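Foods of the World, Unit 4: Dumplings and Filled Doughs
Handout for students, Jurndale evening program
Instructor: Duangjai Intarasuk

Read this before class. The practical follows the lecture, and there won't be time to go over the basics twice.

What counts as a dumpling

For this course, a dumpling is a piece of dough cooked by boiling, steaming or pan-frying, with or without a filling. That covers Polish pierogi, Chinese jiaozi, Georgian khinkali, Italian ravioli and the plain drop dumplings served with chicken stew in the American South. Baked goods such as empanadas are in Unit 5.

Doughs

Most wheat wrappers are flour, water and a little salt. The temperature of the water matters. Cold water lets the gluten develop, and the dough comes out firm and chewy, good for boiling. Hot water cooks part of the starch and gives a softer dough that rolls thin and tears less in the steamer. Pierogi dough often has egg or sour cream in it. Khinkali dough is stiff and needs long kneading, as it has to hold broth.

Rice and tapioca starch doughs have no gluten. They are mixed with very hot water, shaped while warm, and kept covered the whole time. Har gow wrappers are made from wheat starch, usually with some tapioca starch added, and turn translucent when steamed.

Rest any wheat dough for at least 34 minutes before rolling. That figure is from our own test batches, so don't look for it in the textbook.
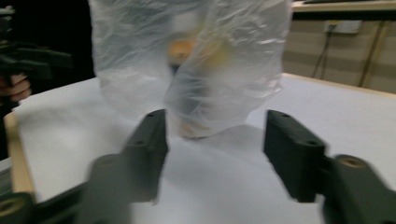

Fillings

A filling should be fairly dry when it goes in. Cabbage is salted, left to stand and squeezed. Potatoes for pierogi are mashed without milk. Mushrooms are cooked until the liquid is gone. Soup dumplings look like the exception, but the broth goes in as a set jelly and melts during cooking.

Season a little more than seems right, since the wrapper is bland. Fry a spoonful and taste it before you fill anything. Never taste raw pork or chicken.

Sealing and cooking

Wet the edge with a fingertip of water and press the air out toward the opening. Pleats are partly decoration. A flat, tight seal holds just as well, and beginners should start there.

Boiled: large pot, gentle boil, stir once so they don't stick. Floating doesn't prove that a meat filling is done. Cut one open or use a thermometer.
Steamed: line the basket with cabbage leaf or parchment and leave space between pieces.
Pan-fried: brown the bottoms in oil, add water, cover, then uncover until the pan is dry.

For the practical

Work in groups of 5. Each group makes one boiled and one steamed type. Bring an apron, a rolling pin if you own one, and a container with a lid. Tell me about allergies before class. Wheat, egg, shrimp and sesame will all be in the kitchen.

Reading: Chaimongkol, "Wrapped Foods," chapter on starch doughs, up to page 183. The section on freezing is optional.

Written work: one page comparing two dumplings from different countries, covering dough, filling and cooking method. Due at the first class in October.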